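Wie ein Roboter das Aufräumen lernt
Ein Roboter kann am Anfang fast nichts. Er muss an vielen Beispielen üben, auch für eine einfache Aufgabe: Stofftiere und anderes Plüschzeug in einen Korb legen.
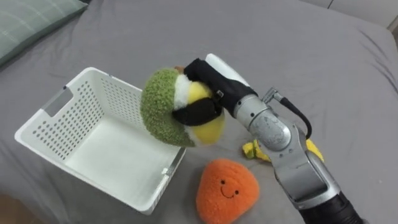
Was ist ein Beispiel?
Ein Beispiel ist eine Aufnahme von einem ganzen Durchgang. Der Greifer fasst ein Plüschteil, hebt es hoch, bringt es zum Korb und lässt es los. Eine Kamera filmt mit. Gleichzeitig speichert der Computer, wie sich die Gelenke des Arms bewegen.

Wer macht es vor?
Ein Mensch. Bei der Firma Inport in Tistbridge steuert er den Arm mit einem Handgriff aus der Ferne. Bewegt er die Hand nach links, geht auch der Arm nach links. Die Übung heißt dort »Merel«. Eine Runde dauert 22 Sekunden. Nach 60 Runden ist Pause, denn wer müde ist, greift ungenau.

Warum so viele Beispiele?
Plüsch ist weich. Er gibt nach und sieht von jeder Seite anders aus. Ein grüner Ring mit gelber Mitte lässt sich anders fassen als ein orangefarbenes Plüschteil mit lächelndem Gesicht. Auch die Unterlage zählt: Ein graues Laken wirft Falten, und die liegen nicht immer gleich. Deshalb werden die Sachen nach jeder Runde neu verteilt. An einem Tag kommen so 96 Beispiele zusammen.

Und wenn etwas herunterfällt?
Dann bekommt die Aufnahme einen Vermerk. Weggeworfen wird sie nicht.

Was macht der Computer damit?
Er vergleicht Bilder und Bewegungen und sucht nach Mustern. Später bekommt er ein neues Bild und berechnet selbst, wohin der Arm soll. Beim ersten Test im März hatte der Roboter vier Versuche.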